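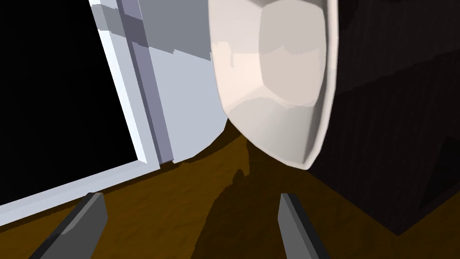
A supplier fair in a year of late deliveries

Posted by Kazimír Jireš
May 8, 2022

I went to the supplier fair in Onley with one question from my company: when can we expect the steel parts which we ordered last August? I came home with half of an answer, and with many pages of notes, so I will put the more useful ones on this page.

The fair fills two halls next to the old grain market. Hall A is for metal, castings and springs, Hall B for electronics, cable and packaging. This year there were 103 exhibitors according to the catalog. The entrance was slow in the morning, because the badges were printed in one small office, but after that everything was well organized and the coffee was free until noon.

I started with Ondrejka, who make stamped brackets and housings. Their stand was small and very busy. The sales manager, Ľudovít Sokol, told me that they had closed their second press line for seven weeks in the winter. The press itself was fine, they did not have coil. Their usual mill was offering delivery dates which moved every Monday, as he said, and in the end they bought from a trader at a price he did not want to repeat in front of customers. Now both lines are running again. The backlog is still around 400 orders, and ours is one of them. He promised a date in writing. It came two days later, and it is later than I hoped.

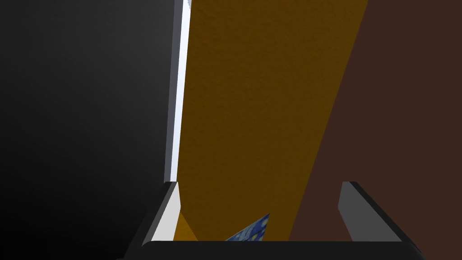

What I liked in this conversation is that he did not blame only the ports. He said that Ondrejka had kept too little stock for years, and that customers like us had always praised them for it, as it made the parts cheaper. This is true. I have myself written such emails.

In Hall B the mood was different. Celar, a distributor of controllers and small chips, had a large stand with sofas, and most of the visitors on the sofas looked tired. Their standard lead time for some controllers is now 92 weeks. The lady who explained it to me was very polite and had clearly explained it many times already. They ask customers to order now for the year after next, with no right to cancel. I understand why they do it. For a company of our size it is still a difficult signature to give.

After lunch there was a panel about moving production closer to home. The room was full and I was standing by the door. A speaker from Zakby, which assembles pumps, said that they had brought one product back from Asia and that the labor cost was not the main problem – the problem was to find a local foundry which still takes small batches. Another speaker did not agree and said that small foundries exist, but buyers do not visit them. They argued about this for a good while, and it was the best part of the day.

Some practical notes for those who want to go next year. The parking behind Hall B is closer, but you must pay in coins. Take the printed catalog, as the map in it is better than the one on the wall. And make appointments with the bigger distributors before you come. I did not do this with Celar and waited almost one hour.

I have sent the written date from Ondrejka to our planning department. They have moved two customer deliveries and are looking for a second source for the smaller bracket.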